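About Trutarer

Trutarer is a video game porting and technical support studio. We take finished or nearly finished games and bring them to other platforms, and we keep older titles running after the original team has moved on. The studio has 14 permanent staff, most of them programmers, and is run by Sepehr Hosseinzadeh, who is also technical lead on all console work.

What we do

Most of our contracts fall under porting. A client sends us a build, the source and whatever documentation exists. We return a written assessment covering the renderer, memory use, input handling, save data and third-party libraries, with an estimate of the time needed for each. Work does not start until both sides have signed off the assessment.

We also take on smaller jobs: frame rate problems, loading times, controller support, certification fixes and replacement of middleware that is no longer maintained. These are billed by the day.

Volavska

Our internal engine layer is called Volavska. It sits between a game's own code and the platform, and handles file access, threading, audio output and controller mapping. It was first written for a single port and has been extended with each project since. Clients receive the source for the version used in their game. It is not sold separately.

Volavska includes an automated test runner. The current suite has 1124 tests, of which 709 run on every commit. The rest are slower and run overnight - mainly long soak tests, save file migration and repeated suspend and resume.

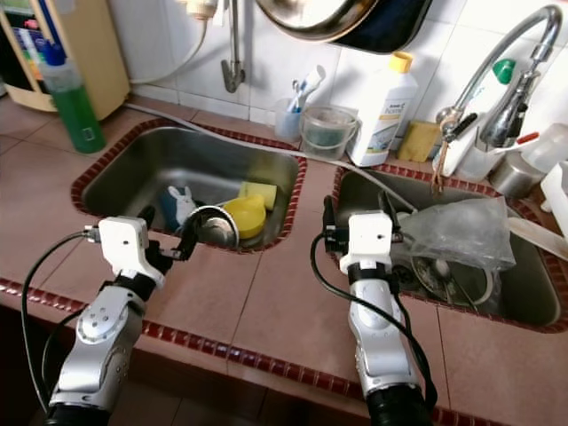
Interior levels take up a large share of our optimisation time. Small rooms with many hard, shiny surfaces are often more expensive to draw than open ground, and artists are seldom given a budget for them. Reflections are the usual cause. A pair of stainless-steel sinks set in a tiled worktop is a fair measure of the problem: curved metal needs a believable reflection, and the tile grid shimmers at a distance if the texture filtering is poor. Our normal approach is one baked reflection probe per room, with a second only where the camera can get close.

Past work

Ports we can name include Benavides, a turn-based trading game, and Amer, a side-scrolling puzzle game for which we also rewrote the save system. The Amer conversion involved 600 separate sound files with no consistent naming, and the tool we wrote to sort them is now part of Volavska. Other projects are covered by confidentiality agreements.

How we work

Each project has one lead programmer, who stays on it until release. Builds are delivered fortnightly with a list of changes and known faults. We do not take on design work or original art, although we will resize and recompress existing assets where the platform requires it.

Contact

New enquiries should state the engine and version, the current platforms, the target platforms and the intended release window. Please do not send source code with a first enquiry. We are booking assessments from November - shorter fixes can usually be fitted in sooner.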